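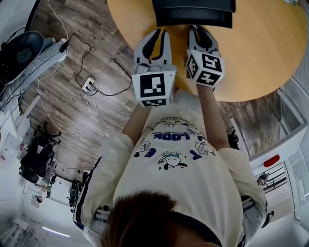 Acht Jahre lang habe ich an einem eckigen Schreibtisch gesessen und mir an der Kante die Hüfte gestoßen, immer an derselben Stelle. Jetzt also rund! Helles Holz auf dunklen Dielen, das wollte ich schon, seit ich bei Nornard im Schaufenster hängen geblieben bin (es regnete, ich hatte Zeit, der Rest ist Kontoauszug).

Rund heißt im Arbeitszimmer aber auch: keine Ecke, hinter der man Kabel verschwinden lässt. Schwarze und weiße Leitungen kringeln sich über die Dielen, die weiße Steckdosenleiste liegt mitten im Geschehen, und wer mit dem Bürostuhl zurückrollt, nimmt gern mal eine Schlaufe mit. Im Januar habe ich bei Korent einen Kabelkanal für 74 Mark gekauft. Der ist gerade. Mein Tisch nicht.

Trotzdem gebe ich ihn nicht mehr her. Man rückt einfach ein Stück weiter, wenn das Licht wandert, und zu zweit sitzt man sich nie wie beim Amt gegenüber. Nur die Leiste, die kommt demnächst an die Wand, versprochen.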